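The Thursday Build

The planner stopped returning paths at ten past four. Lakshmi Palaniappan noticed because the log had gone quiet, and the log was never quiet.

She scrolled back. The last good line was a grasp pose with a score attached. After it came 89 lines of the same message: no collision-free solution, seed rejected, retry. Then the process had given up and written an exit code that was not in the documentation.

"Which build is this?" she said.

Hamish Cartwright leaned over from the next desk. "Thursday's. Melis with the new cost terms."

"Who merged the cost terms?"

"Verena."

Verena Widmer had gone home at three with a cold. Lakshmi opened the diff. It was short. Two weights had been renamed, one default had moved from the code into a settings file, and a comment had been deleted that said DO NOT MOVE THIS DEFAULT.

"There's a comment gone," she said.

"What did it say?"

She told him. Hamish went to make tea.

Melis was the motion planner. Horow was the perception module, and it sat upstream and told Melis what was in the world and where. Between them was a thin layer without a name, written in one weekend by Valentin Plattner, who had since moved to the controls group on the second floor and did not like being asked about it. The thin layer turned Horow's object list into Melis's collision shapes. It had 66 tests. All of them passed.

Lakshmi loaded the failing task. It was one of the kitchen set: a wall cabinet, a few groceries on the lower shelves, a fixed start posture for the arm. Melis had solved it every night since April.

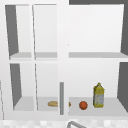

She put the arm at the start posture and asked for the plan by hand. It failed in under a second. She asked for a plan to a point in free space, well clear of the shelving. That failed too.

This was useful. A planner that cannot reach a difficult place may be right. A planner that cannot reach an easy place thinks it is already touching something.

She switched on the collision view, which drew every shape as Melis understood it. The cabinet appeared as a set of boxes, one for each panel. The orange was a sphere. The bottle was a cylinder. The bread roll was a capsule lying on its side, which was correct, and it was as long as her arm, which was not.

"Hamish."

He came back with two mugs and looked at the screen for some time.

"That's a large roll," he said.

"The capsule goes through the divider, out of the side of the cabinet and into the arm's elbow. Melis starts every search in collision. It throws away every seed."

"So Horow's got the size wrong."

"Horow's got the size right. I've printed it." She had it in a second window, with the three extents in metres, all reasonable. "It goes wrong after that."

She opened Valentin's layer. Capsules were built from a radius and a length. The length was multiplied by a padding factor, and the padding factor was read from settings, and if the settings did not contain one the code fell back on a default. The default had been 1.02. It had lived in Melis until Verena moved it. In the settings file it now lived under a new name, and Valentin's layer was still asking for the old one.

"What does it get if the name isn't there?" Hamish said.

"It should get an error. It gets whatever comes next in the table." She ran her finger down the file. "Retry limit. Thirty."

"It's multiplying the bread by the retry limit."

"It caps the result, or the roll would be in the car park."

Hamish drank some of his tea. "Why only the bread?"

"It's the only capsule. Spheres and cylinders use a different function, with its own padding written in. He meant to join them up. There's a note."

She showed him the note. It said: join these up.

At twenty to five she rang the second floor. Valentin answered on the sixth ring.

"Your layer reads padding by position if the name lookup fails," she said.

"It did that for the old file format," he said. "There was an order to the old format. The order was guaranteed."

"By whom?"

There was a pause. "By me."

"Can I take it out?"

"Does anything still use the old format?"

She had searched already. One thing did, a calibration script belonging to Edeltraud Moser, who ran the test bench and had not changed a script in her life unless it caught fire. Lakshmi said so.

"Then you'd better ask Edeltraud," Valentin said, and put the phone down.

Edeltraud was in the bench room with a torque wrench. She listened to the whole account without putting it down.

"My script reads the old file," she said. "I have the old file. I will keep a copy of your reader with it, in my folder, and you may do as you please with the other one."

"You don't mind?"

"I would mind if it changed. In my folder it won't change."

Lakshmi went back upstairs and removed the positional fallback. In its place she put an error that gave the missing name and the file it was missing from. She corrected the name. She restored the comment, read it again, and rewrote it to say what would break and where. Then she wrote a test with one capsule in it, ran it against the old code to see it fail, and ran it against the new code to see it pass. That made 67.

She loaded the kitchen task and asked for the plan. Melis returned a path in 30 milliseconds. In the collision view the roll had shrunk to the size of a roll, and the elbow was clear of it by a comfortable margin.

"Do you want to start the nightly early?" Hamish said. He had his coat on.

"After I've looked at something."

She was reading the results from the week before. The rename had been merged on the Thursday, so every earlier run should have been clean, and every earlier run had solved. But the path lengths for this task had been creeping up since the start of the month, a few millimetres a night, on a scene in which nothing moved. She plotted them. The line was quite straight.

Hamish took his coat off again and sat down.

"Pull up the second of the month," he said. "Start with the bottle."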